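Ink bench, May 29, 2018. Iron gall, batch 3, fading again

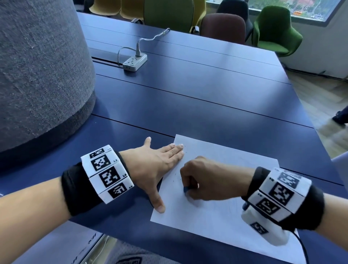 The Stokel recipe is still going brown at the edges after a week on the windowsill, which the recipe describes as "permanent". I have stopped trusting recipes with adjectives in them. Scribble tests remain the quickest check of flow: plain white sheet, one hand spread flat to keep it still, a small blue pen for the control marks near the middle, then the gall ink next to them with the dip nib. The control does not blot. The control cost less than a sandwich.

Galls: the Sakia lot, 25 g crushed, soaked in 100 ml rainwater. Smelled like a pond by Friday. Strained twice through muslin and once through a coffee filter, which gave up halfway. Left the sludge in the jar marked SLUDGE. Please do not make tea near it.

Iron sulphate is from the Matubbar tub. The lid had been left off (no names, you know who you are) and the top layer had gone rusty. Scraped down to the green and used that. If the next lot also browns, I blame the tub first and the windowsill second.

Gum arabic: too much. The ink sat up on the Trilesley paper like jelly and was still tacky after lunch. Halve it next time.

Sheet 271 goes in the drawer, dark, not to be looked at until October. I will look at it in June.

To do: more galls, new nib, wash the good beaker, find out who has the other good beaker.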